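Student Robotics Board > Club projects > Two-arm sorting, Peltunley round
Posted February 18, 2019

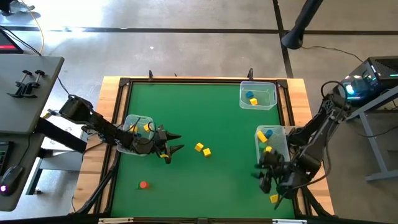 bolli_arms wrote:
Hello all. I am in the student club at Bollivgate and we prepare for the sorting task of the Peltunley competition. The rule gives 600 seconds for the whole table, and each block must end in a clear bin. We work with two arms which come from opposite sides. Our question is about the middle zone. The two yellow cubes out there on the green lie close together, and when the left arm goes between them with open fingers it often pushes the second cube away. In 25 practice runs this was our most common mistake. Should we let only one arm work in the middle, or share it? Our team could not agree, so I ask here.

gondwood_team wrote:
One arm only. We shared the middle last year and had a collision in August, just before the regional day. After this we gave the middle to the left arm and the right arm took everything near its own base. Our score went from 67 to 69, so not a big jump, but we stopped breaking fingers.

torque_and_tea wrote:
I do not agree with gondwood_team. If one arm waits, you lose too much time. Use a simple lock in the software: the arm which wants to enter asks first, the other stays out until it is free. It is maybe twenty lines of code.

bolli_arms wrote:
We tried a lock. The problem is that our right arm stays low beside the bin when it waits, and then it blocks its own way out. Do you lift it first?

torque_and_tea wrote:
Yes, always lift before asking for the lock. I forgot to write this, sorry.

gondwood_team wrote:
A lock does not help with the pushed cube. This is a grasp problem. Turn the wrist so that the fingers close across the free sides of the cube, and do not go into the gap.

mazurek_fan wrote:
Agree about the wrist. I would also take the red cylinder last. It stands upright, and ours fell each time a cable touched it. We use the Mazurek planner, it lets you set the order by hand.

bolli_arms wrote:
Thank you. We will change the wrist angle first and keep the lock with the lift. If the result is still bad, I will try the Gondwood way and write the numbers here.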